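Zastalach Cleaning Robot Program: Budget and Planning FAQ

Who is this page for?
Building managers at Zastalach sites who want a two-armed cleaning robot in next year's budget. We've had a great response so far and we'd love to hear from more of you!

Do I have to buy the robot first and hope it fits?
No, and please don't! Start with a simulation. Send us the measurements of one restroom, door widths included, and we build it on the computer and try the reaches there. The Prurville office did this before asking for a cent of hardware money, and it changed their whole order (in a good way).

What does the simulation work cost my site?
It comes out of the shared planning fund. All you spend is time, usually two afternoons with a tape measure.
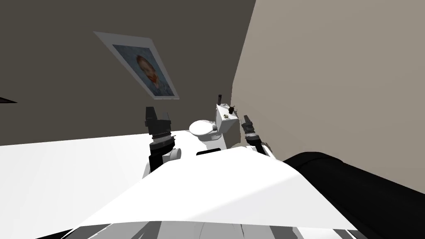 Plan on seven working days between sending your measurements and getting a report back. December requests take longer, so get in early if you can.

What's in the report?
Which fixtures the arms can reach, where the base has to park, and which grippers we suggest pricing. You can paste it straight into your budget request - several sites have.

Should I lease or buy?
For a small building, lease. If you have more than 20 restrooms, ask Bhuiyan, our equipment supplier, for both quotes and compare them over the full service period. Look closely at the service line, as that's where the quotes differ most.

What do people forget to budget for?
Spare fingertips! Also a charging spot with its own outlet, storage with a door that locks, and staff training hours. Put the training under code 258, not under equipment.

Can one robot cover two buildings?
Sometimes. The Sela annex and its neighbor are planning to share one, and we're really excited about it. You'll need a step-free route between the buildings and a schedule both sides have signed.

Where do I send my measurements?
Use the planning form on the facilities page and choose "Robot site study."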